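September, bin duty again

Back at the arm this morning with a big coffee and a target of 100 grasps before lunch. The purple beanbag thing was first up, of course, and the gripper went right down on it.
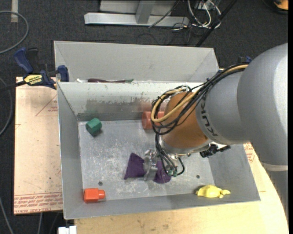

Morning

So the way we're doing it now, every try gets a row: which toy, where the fingers came down, did it lift or didn't it. The model at Quartey only learns from what we feed it, and last month we fed it way too many easy blocks (my fault, I like the blocks, they behave). I've made myself a rule that the soft stuff gets a turn every time I reshuffle the bin. It slows everything down and I grumble, but the grasps on cloth are the ones it's worst at, so there we are.

I had to throw out 14 rows before ten o'clock. I'd left the old label set loaded in Gidby and everything was getting saved as "block"! Even the yellow animal. I sat there feeling very silly and then redid them all.

Afternoon

Got to 183 in the end, which is my best day so far, and I'm pretty pleased with that. The misses are in there too. I used to want to delete them, they felt like my own report card, but the training run needs them just as much as the good ones and I've mostly stopped minding.

My back hurts from leaning over to mix the toys up. I want a taller stool. I also want to ask if we can get some new objects from the Fareck box, something floppy, maybe something with a handle, before the model gets too used to this bunch.

Tomorrow: check the label set FIRST, then start on the back corners of the bin. And bring a sandwich, the machine downstairs is out of everything but gum.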